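Mohmand Street Culvert and Sidewalk Work, Billville
Progress report no. 3 to the Drerno Fund
Period covered: through the end of November
Prepared by Sohail Abbasi, project office

Short version

Culvert is in. East side sidewalk poured from the school driveway to the Plirkier lot. West side not started. Street is open one lane with flaggers during work hours, both lanes overnight. Money is OK. Schedule is behind, see below. Need an answer from you on the curb ramps before we order anything.

Sorry this is coming in late, the weather call on the paving ate most of the week.

What got done

Old corrugated pipe under Mohmand Street is out. It was in worse shape than the inspection said, bottom was gone for most of the middle section and the water had been running through the dirt underneath. Crew overdug and brought in stone before setting the new box sections. Sections set, joints wrapped, backfilled in lifts, tested. Test reports are in the shared folder under Culvert, not under Testing, I will move them.

Headwall on the upstream end is formed and poured. Downstream headwall is formed only. Rebar for it came in with the wrong bends and went back.

East sidewalk: 38 panels poured and cured. Two of those have a hairline crack at the joint and the contractor is replacing both at there cost. Handrail by the culvert is measured, not ordered.

Temporary patch over the trench is holding up fine. A little settlement on the north edge, crew added cold mix and it has stayed put.

Storm drain inlet at the corner of Mohmand and Drew raised to new grade. Frame and grate reused.

Detour

Full closure was the part everybody worried about. The detour went up Drew and back down Carver. Signs were out ahead of time, though the first set had the arrow wrong at Carver and people ended up in the church parking lot for a morning. Fixed by noon. School buses ran their own route and we heard no complaints from the district.

Trucks going to the Plirkier warehouse were supposed to use the county road. Most did. A few came down Carver anyway and one took out a mailbox, which has been replaced.

Closure ended on schedule, the one thing this period that did. One-lane traffic since then. Backups are worst from 7:30 to 8:15 in the morning and again when school lets out. We moved the flaggers' start to 7 to get ahead of it and it helped some.

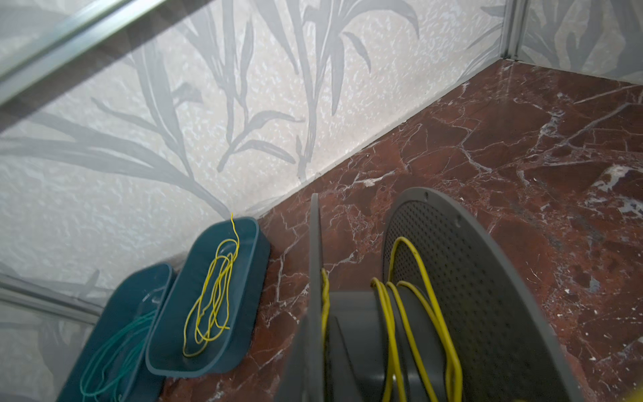 Sidra Hayat: I live on Carver and the detour was not as smooth as this report makes it sound. We had trucks at five in the morning. The signs at the bottom of the hill were too small to read until you had already missed the turn, and when I called the number on the sign it went to a full mailbox. I do like the new sidewalk. I would like to know before the west side starts whether Carver is going to be used again.

The above came in on the draft we posted and we are leaving it in. Response: the mailbox on the hotline was full, yes. It's been cleared and now forwards to the project office until 6 pm. Signs for the next phase will be the larger size. Carver will not be used for the west side work. No full closure is planned for that phase at all, one lane stays open the whole time. We will put that in writing to every house on Carver and Drew.

Schedule

Behind by 2 weeks on the contract calendar. Reasons:

Extra digging under the old pipe.
Rebar sent back.
Gas line on the west side is not where the drawing shows it. Found it while potholing for the new curb. It runs right under the curb line for most of a block. Utility has to lower it or we have to shift the curb. They have been out to look, no date from them yet.

The paving call: the plant shuts down for the season soon and we had one window. Forecast was bad, surface temps were under spec at 6 am and not climbing fast enough. We called it off. Better than paving cold and tearing it up in spring, but it does mean the temporary patch stays on through the winter. Plows have been told. Town is putting up BUMP signs on both approaches.

Realistic dates now. Downstream headwall before the hard freeze. Handrail in whenever it shows up. West side sidewalk and all final paving in spring, starting as soon as the plant opens. I would not promise anyone a ribbon cutting before May.

Arsalan Lodhi at the contractor has asked for the extra time in a formal letter. We think he is entitled to the days for the digging and the gas line. Not for the rebar. That was his supplier.

Budget

Spending is under the line for the period mostly becuase the west side has not started. Extra stone under the culvert came out of contingency. Replacement panels cost us nothing. Flaggers are running higher than planned and will keep doing so as long as we have one lane.

One new cost, winter maintenance of the temporary patch. Estimate is $3,000 through spring, covers cold mix, a crew visit after each big thaw, and the signs. Asking to take it from contingency. It is within what the grant agreement lets us do without an amendment but Bushra Khattak asked to see anything like this up front so it is here.

No change requested to the total.
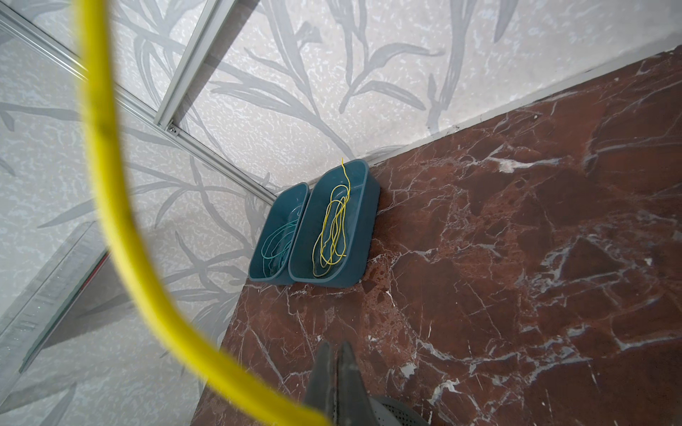
OPEN ITEMS / DECISIONS NEEDED

Curb ramps. Original plan had standard ramps at Drew and at the school driveway. The school asked for a wider one at the driveway because of strollers and the afternoon crowd. Price difference is small. Drainage works either way. We recommend the wider ramp. Need a yes or no from the Fund before we order the detectable warning panels, lead time on those is long right now and if we wait until spring to ask we lose the spring.

Gas line. No decision needed from you yet. If the utility won't lower it in time we would shift the curb in toward the road and the travel lane gets a bit narrower for that block. Tanveer Mengal is checking if the narrower lane still meets the standard for a bus route. Will send his memo when it's done.

Handrail color. The town wants black, drawings say galvanized. Black costs more and needs touching up. Our recommendation is galvanized. Town has been told it can pay the difference.

Speed on Mohmand once it reopens. Came up at the public meeting more than anything else. Not in our scope. New pavement plus a straighter curb line and people will drive faster, that is a fair worry. Town says it will do a speed count after the final paving. We offered to leave conduit under the new sidewalk in case they want a flashing sign by the school later. Cheap to do now. Already in the east side, would do the same on the west.

Public contact

One public meeting this period, in the library basement, good turnout for a cold night. Main topics were speed, truck traffic, when the patch goes away, and parking in front of the duplexes. Parking comes back in full on the east side now. West side loses spaces during the spring work only.

Flyers went to all addresses on the project block before the lane change. Web page updated, although the map on it still shows the closure and I have asked twice to get that pulled down.

Hotline calls were mostly about trash pickup during the closure. Hauler agreed to start at the far end and that stopped it.

Safety

No injuries. The mailbox already mentioned. One cone run over and dragged to the stop sign, no damage to the car as far as the driver said. Work zone lighting at the Drew end was out for a night, battery, swapped the next morning. We now check the lights at the end of every shift and the foreman initials the sheet.

Next period

Finish downstream headwall, strip forms, place riprap.
Replace the cracked panels if we get a warm enough stretch, otherwise spring.
Order handrail.
Get a date out of the gas utility.
Letter to Carver and Drew residents.
Patch checks after every thaw.
Traffic plan for the west side, draft to the Fund for comment before it goes to the contractor.

Site shuts down for the holidays and there will be no flaggers then, both lanes open. Next report will cover the winter months and will probably be short. Pay request and backup are attached seperately. Call the office for anything on the ramps, that's the one I need soonest.

S. Abbasi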